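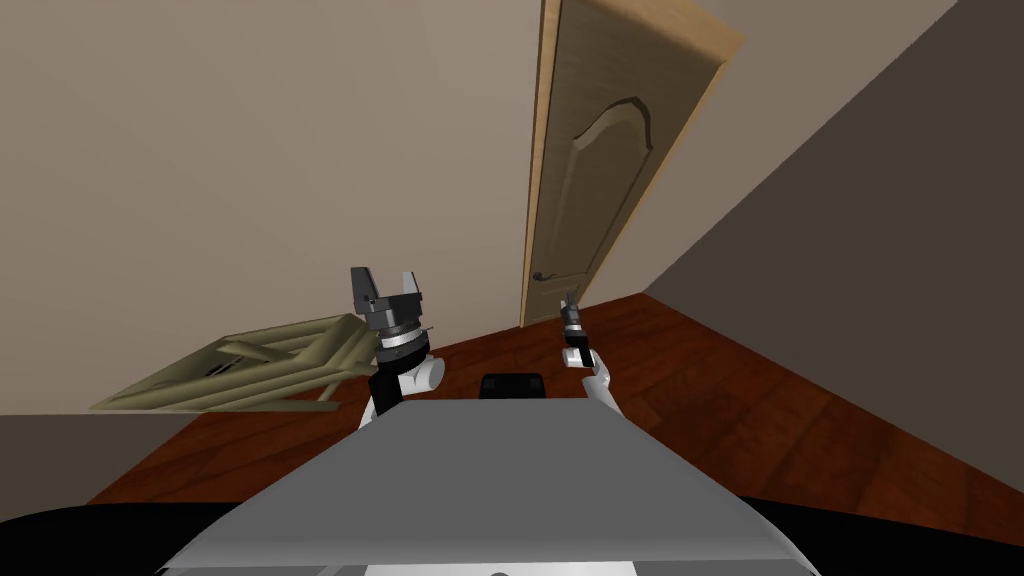 Grilley Court Residents' Forum
Board: Buildings and Shared Spaces
Topic: Proposed change to quiet hours in the Bautista building

jgatchalian
Posted 9:10 am
Good morning. I am writing on behalf of the house rules working group. At the September meeting we agreed to ask residents for comment before the revised quiet hours go to a vote. The present rule sets quiet hours from 10 pm to 7 am on every day of the year. The draft would move the start to 9 pm and would add a midday period from 1 pm to 3 pm for power tools only. Comments posted in this thread will be attached to the meeting packet in full, so please write them in the form in which you would like your neighbors to read them.
Jonalyn Gatchalian

unit_3c
Posted 9:42 am
Thank you for posting the draft. I support the earlier start. Sound travels through the floors on the north side of the building far more than it does on the south side, and residents who leave for work before sunrise have asked for this change more than once. I have no view on the midday period.

Malimier_side
Posted 10:05 am
I must register an objection. Nine in the evening is an ordinary hour. Families are still washing dishes, running baths and putting children to bed. The draft does not say whether a dishwasher or a vacuum cleaner would count as a breach, and I would not wish to learn the answer from a warning letter. The current rule has served the building well, and I ask that the working group publish the number of complaints received between 9 pm and 10 pm before any vote is held.

jgatchalian
Posted 10:31 am
The request is reasonable. The complaint log for the past year has 9 entries in total for the Bautista building. Of these, 3 concern the hour between 9 pm and 10 pm. Two of the three were about the same television and were settled between the neighbors. With respect to appliances, section 4 of the existing rules allows "normal household use" at all hours, and the draft leaves that section as it is.

Malimier_side
Posted 10:48 am
Three complaints, two of which were one matter, do not in my opinion justify a new rule for the entire building. I also note that "normal household use" is not defined anywhere. If the section is to carry this much weight, it should be written out properly.

northstairs
Posted 11:20 am
I would ask members not to place too much weight on the log. Many residents do not file complaints. They knock on a door, or they put in earplugs and say nothing. I have lived above the bicycle room for several years and have never filed one, although I have been woken many times by the outer door. On that subject, could the working group please ask building services to adjust the door closer? It slams in cold weather, and no change in quiet hours will help with that.

unit_3c
Posted 11:34 am
I agree with northstairs about the door. It can be heard on the third floor.

jgatchalian
Posted 11:50 am
The door has been reported. Building services has a quote of 400 dollars for a new closer, with fitting included. The amount is within the repair budget and does not require a vote. I will post again once I have a date for the work.

hallway_piano
Posted 12:15 pm
As one of the residents who plays an instrument, I would like to raise a point that the draft leaves out. The practice hours listed on the notice board run until 9:30 pm. If quiet hours begin at 9 pm, the two notices will conflict. I practice with the lid closed and have never gone past 8:30 pm, but other players in the building rely on the later time, including students who are not home until the evening. I could accept a 9:30 pm start. I could not support the draft as written.

northstairs
Posted 12:40 pm
A start of 9:30 pm would be acceptable to me as well.

Malimier_side
Posted 1:02 pm
It would not be acceptable to me, although I recognize that it is an improvement. My position remains that 10 pm should stand. I do support the midday period for power tools, which seems to have received very little attention here. Work on the Namach side last spring began at noon and went on until five, and it was not possible to hold a telephone call at home.

unit_3c
Posted 1:25 pm
Would the midday period apply to outside contractors, or only to residents? The draft says "occupants." Last spring's work was carried out by a contractor.

jgatchalian
Posted 2:10 pm
The intent was to include contractors, and the word should be changed. I will propose "any person carrying out work in the building." I will also bring the following to the working group: a 9:30 pm start as an alternative to 9 pm, a written definition of normal household use, and the conflict with the practice hours notice. Both start times can appear on the ballot, along with the option to keep the rule unchanged.

A ballot will be sent to all 655 members of the association, as the house rules are shared across the buildings. Residents of the other buildings may therefore wish to comment too.

Malimier_side
Posted 2:26 pm
I was not aware that the other buildings would vote on a rule for ours. I do not consider that fair – they will not live under it – and I ask that this be placed on the agenda as a separate item.

jgatchalian
Posted 2:44 pm
It will be listed as a separate item. The thread will remain open for comment until the packet is sent out.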